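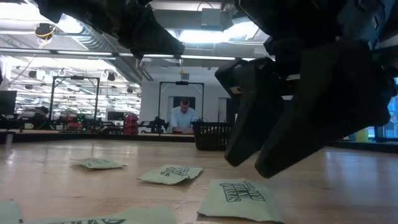 Opinion | Higher Education

Partnerships between universities need longer than a grant cycle

By Marjan Ansari

When Vekbridge College and the much larger Likside University signed their exchange agreement, the funding was fixed at four years. In that time 81 students spent a term on the other campus, and three members of staff swapped posts for a full year. Then the money ended, and so did most of the exchange.

I taught at Vekbridge throughout. The final report called the scheme a success and recommended that both sides "explore continuation". No budget was attached to that sentence. By September the shared office had been given to admissions.

The usual defence of short grants is that they force partners to plan for life afterwards. For the richer partner that may be true. Likside could have carried on paying from its own funds and chose to spend the money elsewhere. Vekbridge, with 337 undergraduates, had no such choice. My colleague Levente Deák wrote three bids to outside trusts in the last year of the scheme, on top of a full teaching load. All were turned down, two of them on the grounds that the work had already been funded once.

The terms were also uneven from the start. Likside held the grant and paid us in arrears. Credit for our courses had to be approved by their board, while theirs counted with us automatically. Negin Sadeghi, who ran the student side, spent much of her first year arguing over transcripts.

Funders could fix a good deal of this. They could pay the smaller college directly. They could ask the larger one to commit its own money for a set period after the grant stops, and put that in the contract. A ten-year award at a lower yearly rate would have suited us far better than what we got.

Likside is now advertising for new partner colleges. I would advise any that apply to ask first who holds the account.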